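The Arm Is the Cheap Part

When Lornevent opened its test kitchen to vendors in March, the quote everyone wanted to see was the one for the robot. Siiri Lūse, who plans equipment spending for the company's 22 office cafés, asked for the other pages first.

She had reason to. The year before, Lornevent had budgeted for a table-wiping arm from Wakow and treated everything else as "setup," a single line at the bottom of the sheet. Setup ended up costing more than the arm. It covered the mount, the floor anchors, a new electrical drop, a guard rail the insurer asked for, and two rounds of work on the table itself, because the first one flexed whenever the arm pressed down.

"I don't blame the vendor," Lūse says. "We never asked what it would be bolted to."

Her planning sheet now starts with the job and leaves the machine for page three. Page one describes a single task in plain words: coffee has been spilled on a table, there is a cup nearby that has to stay upright, and a cloth is within reach. Page two lists what would count as finished. Is a dry table enough, or does the cloth have to be put back? Does the cup get thrown out? Vendors price those versions very differently, and buyers who leave the question open tend to get a quote for the easiest one.

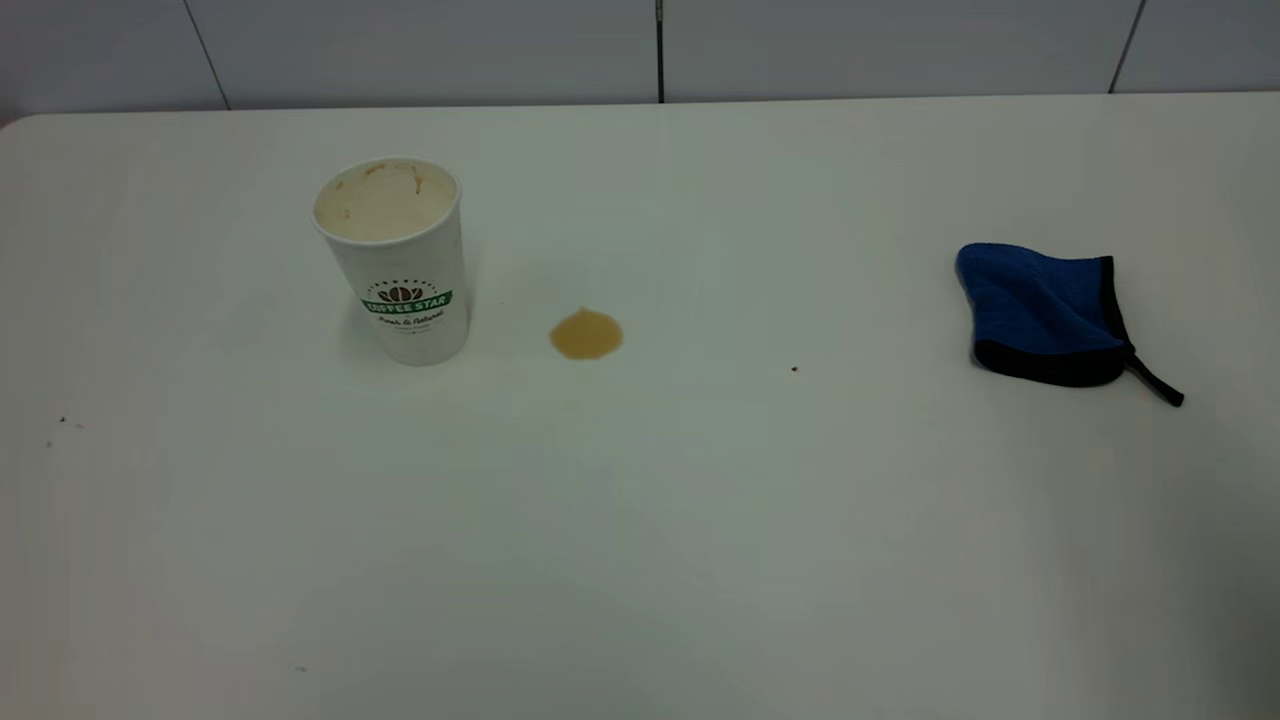 Tostex, which bid on the current project, sent back two prices. Wiping alone was the lower. Wiping, clearing and returning the cloth added a second camera, a different gripper and eight weeks to the schedule. Stan, a smaller supplier, quoted only the wipe and said so on the first page. Lūse gave them credit for that.

Consumables are the next thing people leave out. Cloths wear, and a cloth that has been through the laundry too often folds differently from a new one. Lūse budgets 200 per site per year. She also sets aside money for test supplies — cups, lids, coffee, trash bags — and for a person to reset the table between trials. That person's hours are the largest item in her pilot budget after the hardware. In the last pilot, the team ran 159 trials before anyone was willing to sign off, and every one of them had to be set up by hand.

Then there is lighting. White tables under ceiling fixtures can wash out a pale spill on camera, and a café that gets afternoon sun may need blinds or a different tabletop. Either is cheap if it is ordered with the rest of the job. As a change order it rarely is.

Lūse's advice to other buyers is mostly about timing. Ask for the mounting drawing before the price. Get the service contract quoted for the second and third years as well as the first. Keep a line for moving the machine, even if there is no plan to move it, as cafés get rearranged more often than factories do.

Lornevent has not picked a supplier. Revised bids are due Mon 28 June, and the sheet that goes out with the request has grown to five pages. The robot is still on page three.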